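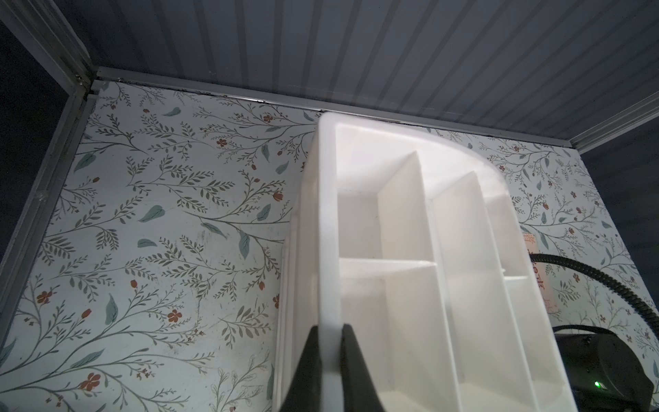 Oportunidades > Chamadas para participantes

Procuramos pessoas que arrumam gavetas em casa e queiram testar connosco tabuleiros brancos de plástico com divisórias, como os de talheres. O estudo é da Endetti, em Lisside, e dura 2 horas por pessoa.

Cada participante recebe um tabuleiro e um conjunto de objetos pequenos, e arruma tudo à sua maneira. Depois responde a umas perguntas sobre os compartimentos compridos e o pequeno. Não é preciso ter experiência.

Temos quase 192 lugares, todos em abril. A deslocação é paga à parte.

Para se inscrever, escreva a Sylvie Lapointe ou a Nithin Arumugam até 13 de março de 2021, com a indicação da referência 521 e da sua disponibilidade de horário.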